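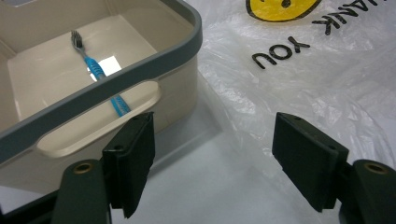
Figure 1. Toothbrush in the bin, carrier bag alongside, gripper open.

Sevcombe Project Report, Section 4: Our Rules for Recording

We started with no written rules at all, and it showed. When we looked back through our first batch of recordings, everybody had their own idea of when a task began, how far to open the fingers and what to do after a fumble. So we stopped for 2 weeks and wrote a rulebook, which became my favourite part of the whole project!

The final version has eight rules and fits on one side of A4. The ones we argued over most were these:

Start with the fingers fully open and clear of every object.
Keep both finger pads in view from start to finish.
If you drop something, carry on and mark the take as "recovered". Don't delete it.
Swap the bag or re-crumple it after every five takes.
Wipe the pads and check the screws before each session.

The drop rule caused a proper debate. Half of us wanted only clean takes, but the Hunetti guide we were given in class says mistakes should be kept and labelled, and we came round to that -- a set with no slips in it tells you very little about slips.

Bags were the hardest thing to write a rule for. A toothbrush keeps its shape, so "grip it by the handle" is clear enough. A thin plastic bag is different every time you let go of it, and we still haven't found wording we all like.

By the end of July we had over 3,000 takes checked against the sheet. The Helmy group tried our rules too and asked for a clearer definition of "finished" -- we have added one to the version in Appendix B.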